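**Re: Cable and cord rules for the Callside building**

Dear members of the list,

Thank you to all who replied to the September notice. One reply raised a point that the Facilities Office wishes to answer in full.

> On Monday, Kamran Jafarzadeh wrote:
>
> The draft says that "all loose cords" must be tied or covered. Does this include cords that stay on top of a desk or bench? We have 2 rooms on the Matić corridor where that would mean a great deal of work for little gain. Also, who pays for the floor covers?

The rule applies first to cords that cross a walkway or a doorway. These must be under a floor cover by the end of the month. Covers may be drawn from the supply room, which holds 200 feet in stock, and there is no charge to departments.
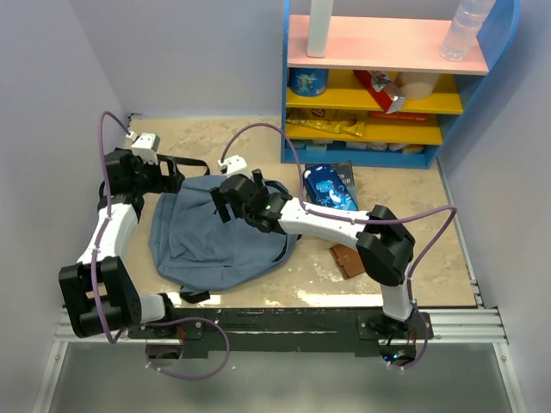

Cords at desks and benches come under section 6 of the draft, and the wording there will be changed. A cord that stays on the work surface need not be tied. A cord that hangs below the edge is a different matter -- the purple cable curving down below the black base bar is the type we have in mind -- and should be clipped up wherever a person could catch a foot or a sleeve on it. Clips are to be requested from Kalliopi Hodžić.

Extension cords may not be joined end to end in any room. Damir Georgiev will visit each floor with a list of outlets, and requests for new ones should be given to him in writing.

The revised draft will be sent to this list before it takes effect. Further comments may be addressed to me.

Respectfully,

Ermira Trajkovski
Facilities Office, Callside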